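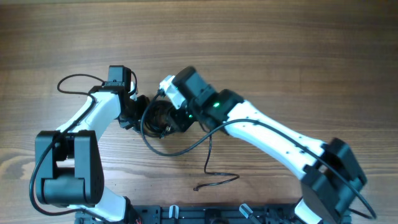 4.2 Linking a manga and its light novel in Havier Reader

Use linked editions to keep your place when a series exists in both formats.

1. Open Library and select the manga edition.
2. Tap Edit, then Linked editions.
3. Select the light novel from the list. Both must be in the same language.
4. Set Match by to Chapter or Volume.
5. Tap Save. Matching a series of 20 volumes takes a few minutes.

Note: Side stories and omakes are not matched. They stay under Extras. 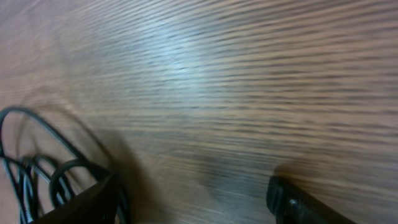 Does linking change the page direction of the novel?

Page direction is stored per edition, so the manga stays right to left and the novel keeps its own setting.

Caution: Removing a link deletes all shared bookmarks. Export them first (section 4.5).

6. To correct a wrong match, open the chapter table, hold the row, and choose Reassign. The table shows up to 225 rows per page.
7. If an adaptation skips a chapter, set the row to No match. Do not leave it blank.

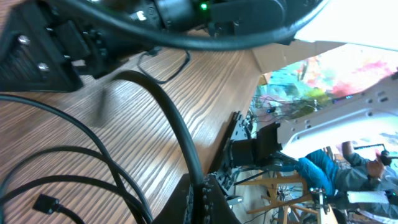 Raelene Ashby reports that her link stopped at chapter 42 after the publisher split a volume in two, and that switching Match by from Volume to Chapter fixed it without touching her bookmarks. The same change applies to omnibus editions.

8. Close and reopen the series to refresh the progress bar.

Havier Reader Guide, page 137 | Contact Lellance Support | © Lellance | Back to top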